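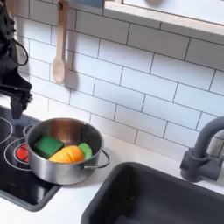

Gripper comparison at the Serkville bench: frequently asked questions

What is being compared?
Two-finger grippers for small tabletop arms. We run each one through the same set of play kitchen tasks and publish the results. The current round covers three grippers: the Plorkadau, the Vakulenko parallel and the Brekville short-finger.

Why a play kitchen?
It is cheap, it fits on a bench and any lab can buy something close to it. The objects are light, so a bad grasp does no damage to the arm.

What are the tasks?
Most are pick-and-place between the counter, the cooktop, the sink and the pot. The pot tasks are the hardest. The fingers have to go down inside the rim and close on a piece that may be lying against the wall or against another piece. Wide gripper bodies tend to hit the handles first.

Which objects do you use?
Toy vegetables and plain blocks. The carrot is used in every round. It has a taper and a leafy top, so where the fingers close on it makes a difference. Blocks are easier to grip when they stand on the counter and harder when they lie flat in the pot.

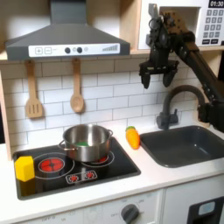

Each run starts with the gripper open and clear of the counter. The operator then has 3 attempts per object. An attempt ends when the object is placed, dropped or pushed out of reach.

How many attempts are in the current results?
3,130 across all grippers. The raw log lists every one, including the runs we threw out and the reason.

Do you change the arm between grippers?
No. The arm and the controller stay the same, and so do the closing speed settings where the gripper allows it. The Brekville has only 2 speeds, so we used the slower one.

Is the arm controlled by a person or by a program?
Both. The first half of each session is driven by hand. The second half uses a scripted approach with a fixed height above the counter. The two are scored separately and should not be added together.

Does the shiny cooktop cause problems for the cameras?
Yes, sometimes. Reflections on the black panel can be picked up as part of an object, mostly with bright pieces near the edge. Turning off the overhead light helped more than changing the exposure.

Can I send in a gripper?
Yes, if it weighs less than the Vakulenko and comes with its own mounting plate. Write to Béla Oláh before shipping anything. The next round opens in January.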